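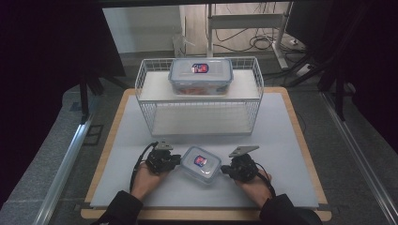
Clear container with the blue-rimmed lid, top shelf of the wire rack.

Dried apricots, how long do they really keep?

tangen_orchard
Posted Wednesday, 7:12 am
We dried the last of our apricots in July and I split them between clear snap-lid containers and canning jars. The best-by advice I find is all over the place. One site says six months, another says a year, my mother kept hers until the next crop came in. No sulfur on any of them. Kitchen runs warm in the afternoon. What do you all do?

pitsandpeels
Posted Wednesday, 7:40 am
Six months in the pantry, a year in the freezer. Unsulfured fruit goes brown long before it goes bad, so don't judge by color. Judge by smell and by whether pieces are sticking together in a wet way.

Mastum
Posted Wednesday, 8:05 am
Disagree on six months. I've eaten two-year-old apricots from a jar and I'm fine. They were hard as shoe leather but twenty minutes in hot water fixed that. The thing that matters is how dry they were going in. Did you condition them?

tangen_orchard
Posted Wednesday, 8:31 am
Not sure what you mean by condition.

Mastum
Posted Wednesday, 8:44 am
Fill a jar two thirds full, close it, shake it once a day for a week. If you see any fog on the glass, the whole batch goes back in the dryer. The thick pieces give up water to the thin ones and it evens out.

Elvira Arango
Posted Wednesday, 10:20 am
I would not recommend anyone eat two-year-old home-dried fruit on the strength of one person being fine. I sell dried fruit at the Nellidstead market and I pull mine at eight months. I weigh too. I start with 800 grams of pitted halves, and when the tray comes down to 200 I stop. Fruit that still weighs 338 is going to mold, I found that out with a whole tray last October.

pitsandpeels
Posted Wednesday, 10:52 am
Weighing only works if you know how much water was in the fruit. Ours were small and sweet this year and would be gravel at 200. I tear one in half and squeeze it. No beads of juice, it's done.

Elvira Arango
Posted Wednesday, 11:15 am
Fair for a kitchen batch. I need the same result every week so I go by the scale.

Umberg
Posted Wednesday, 12:03 pm
Clear plastic is fine if you keep it in a dark cupboard. On an open shelf they darken faster. Also pack small. Every time you open a big container you let damp air in on all of it. I use pint jars and finish one before I open the next.

Mastum
Posted Wednesday, 12:30 pm
Agree with Umberg on small jars.

tangen_orchard
Posted Wednesday, 6:48 pm
Thanks everyone. I put two jars aside to shake and the rest is going in the freezer tonight. Does anyone leave room at the top of a jar for freezing, or is that only for wet stuff?

Umberg
Posted Wednesday, 7:09 pm
Only wet stuff. Fill them up. Let the jar come to room temperature before you open it or you'll get water on the fruit.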